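Catterall Location Unit Base, Series 2

Rental and purchase | Ships from Bradville

The Catterall Location Unit Base is a portable production office for television crews shooting on city streets. It combines call sheet printing, radio charging and permit storage in a single wheeled case. The Series 2 replaces the original base and takes the same trays.

Power and charging

The base runs from house current or from a generator. The charging shelf holds 48 two-way radios, and each bay has its own fuse. A full set of flat batteries charges overnight.
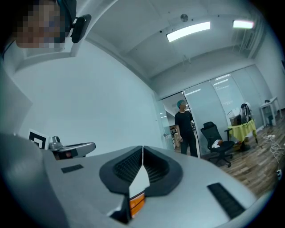 Radios from the earlier Bindanham shelf fit the bays with the supplied adapter plate. Fit the plate before connecting power. Headsets are stored in the lid and are sold separately.

Printing

The built-in printer handles letter and legal paper. The tray holds 200 sheets, and one toner cartridge prints almost 2,000 pages of single-sided call sheets. Script revisions can be printed on colored stock from the manual feed.

Weather cover

A fitted rain cover is included. It leaves the front door and the cable port open, so the base can stay in use during a street shoot. Do not run the printer with the cover fully closed.

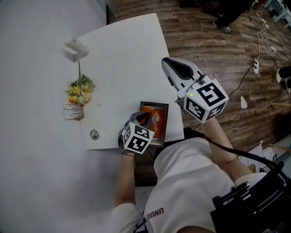 Can the base be rented for a single episode?

Rentals are by the week, with a minimum of one week. Productions that keep the base for a full season are billed monthly and receive replacement toner from the Utholm depot.

Ordering

Purchase orders are accepted from production companies and rental houses. Rental units must be returned with both keys, the adapter plate and the rain cover. Missing items are charged at list price.

Prices and stock updated 20/10/2024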